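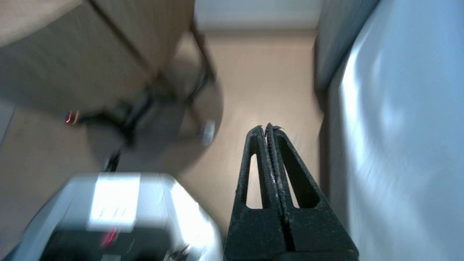
Gatchalian asked for it to be minuted that the quote now under review still leaves out the spare finger sets, and that their side will not recommend the Nilach kit until that line is filled in. The chair noted the point and moved it to item 3.

Meeting of 03/09/2025, Gredville site, second review of the Nilach two-finger gripper and wrist camera kit. Present: Gatchalian (integration), Dridemance (supplier), Gredville facilities and Gredville purchasing.

1. Previous minutes

Accepted with one correction. The loan period runs to the end of September, as stated in the supplier's letter. The earlier minutes gave it as ending with the second review.

2. Trial work to date

Gatchalian reported on the trial. The kit is being tried on clearing and sorting tasks in furnished rooms: opening drawers, picking up remote controls and small adapters, and moving loose cable off the floor. The log holds 2206 attempts, of which 1339 were completed without a person stepping in. Facilities asked whether the attempts were spread evenly over the tasks. They were not - drawer work accounts for more than half, and cable work was added late.

Purchasing asked for the same figures split by task before any decision is made. Agreed.

The fingers close along their full length and hold flat items well. Thin cable is the weak area. Coiled cord in particular tends to spring out of the grip when lifted by one turn, and the operator's current method is to take it at the plug end. Dridemance stated that a softer fingertip is in preparation but gave no delivery month.

The wrist camera was judged adequate for close work. Gatchalian considers the image too soft during fast moves and has lowered the travel speed between tasks. Dridemance will check whether the exposure setting can be fixed at the factory.

Condition of the work area was also discussed. The room used for drawer and cable work has a wall plate with two ports, a cable plugged into one of them, and more cable and an adapter on the floor by the desk. Facilities want it agreed in writing which cables the arm may pull on. Until then the plugged cable is off limits.
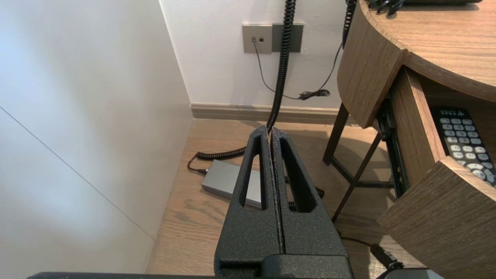 3. Price and contents of the kit

Dridemance went through the quote. It covers the gripper, camera, mounting plate, wiring and 20 hours of remote support. Spare fingers are priced apart. Gatchalian repeated that fingers should be treated as a wear part and asked for two sets to be included. Dridemance did not agree to this at the meeting and will reply in writing.

The cleaning interval in the manual is 100 hours of use. Gatchalian finds this too long for floor-level work, as dust gets into the seam between the fingers, and proposes wiping down at the end of each shift. Dridemance had no objection provided no solvent is used.

4. Service terms

The draft gives a reply time but no repair time. Purchasing will not sign on that basis. Facilities asked whether a gripper can be swapped on site without recalibrating the camera. Dridemance believes so for the same mounting plate - to be confirmed.

5. Actions

Gatchalian: attempt log split by task.
Dridemance: written reply on spare fingers, repair time and exposure setting; confirm on-site swap.
Facilities: list of cables that may be handled.
Purchasing: hold the order until the above are in.

6. Next meeting

Before the loan period ends, same room. Date to be circulated by purchasing.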